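Nunville pad-slip fault

The Nunville pad-slip fault was a gripping failure in the Lidurix hand-held gripper, a two-fingered tool used in pairs to record manual tasks for robot training. It was first logged in February at the Nunville workshop of Bozsik, the firm that assembles the tool. A held object could turn or drop between the finger pads while the jaw encoder continued to report a firm grip. The fault caused no injuries, but recordings made with affected tools could not be trusted.

Background

The Lidurix closes its fingers through splayed linkage arms fitted with brass-coloured rings. Jaw opening is measured at the drive end of the linkage and not at the pads, so play in the joints does not show in the reading. The fault was most often reproduced with the cup task, in which two makeup brushes are placed in a square ceramic cup, one gripper in each hand. A brush handle is smooth and tapered and gives the pads little to hold.
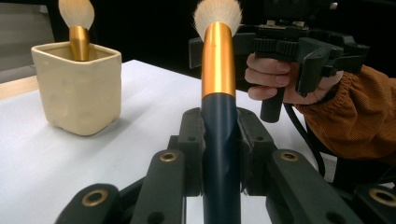
Symptoms

Of 2655 recorded cup tasks, 70 were marked as containing a slip. Three forms were described:

Rotation -- the brush turns about the line between the pads and reaches the cup at the wrong angle.
Creep -- the handle moves down through the pads under its own weight.
Release -- the brush falls to the table with the encoder value unchanged.

Release was the easiest to find on review. A brush lying beside the cup was not sufficient evidence, as brushes also lie on the table in sound recordings before they are picked up.

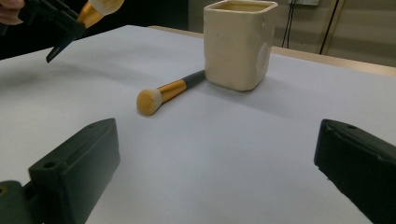 Reviewers therefore compared the encoder trace with the video for each attempt and marked a release only where the two disagreed. Creep was harder to judge and is thought to be under-reported -- small movements of the handle were often hidden by the pads.

Cause

The fault was traced to wear in the inner linkage joints. After 400 hours of use the joints had enough play for the pads to part slightly under load. A second report, prepared by the test house Cima, agreed on the wear but gave more weight to pad hardness. The two findings were not reconciled. 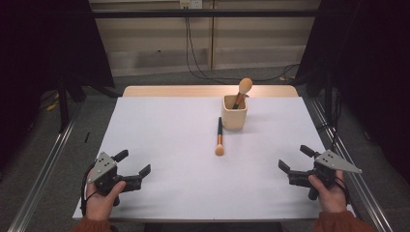 Remedy

Bozsik issued replacement joints and a softer pad, and shortened the inspection interval. Tools with the original joints were withdrawn from recording work. The encoder was left in its original position, and the maintenance sheet now calls for a pull test on a smooth rod at the start of each session. Marked recordings were kept as a separate set for work on slip detection.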